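Drakico G5 Wrist Camera and Two-Finger Gripper Kit

Item no. 3850-G5. In stock, ships from our Smits warehouse.

The G5 kit puts a small colour camera and a two-finger parallel gripper on one mounting plate. It suits most light arms and comes with the plate, both fingers, a 5 m cable and the Ploseck controller. Spare fingers are sold separately.

Gripper
Opening: 85 mm
Payload: up to 5 kg
Finger colour: black
Weight with plate: 800 g

Camera
Fixed focus, best from 17 cm outward
Manual or automatic exposure
View includes both fingertips

Close range and low light

Ward Van Acker ran the kit on our test bench against the older Gikurness unit, using the same arm and the same controller settings. At normal working distance the G5 gave the cleaner picture. Very close to a dark surface, the picture goes soft and grainy, and a bright area in one corner can wash out to white. The fingers stay the clearest thing in view. 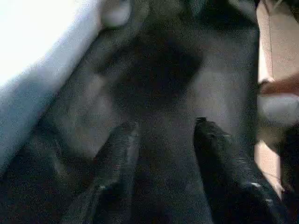

Wrist camera view, dark grey surface close up. Gripper fingers at bottom centre.

If your work involves dark or matte parts at short range, set the exposure by hand and add a light near the tool. Mieke Hoekstra recommends lining up from further back and making the last part of the move on position alone. The controller can store both settings under one program number.

Price and ordering

Complete kit: $3,850, tax not included. Arm adapters are made to order. Please give the make and model of your arm when you ask for a quote.

Test notes updated March 7, 2018.

Related items: G5 spare fingers, ring light, cable clips, Ploseck controller manual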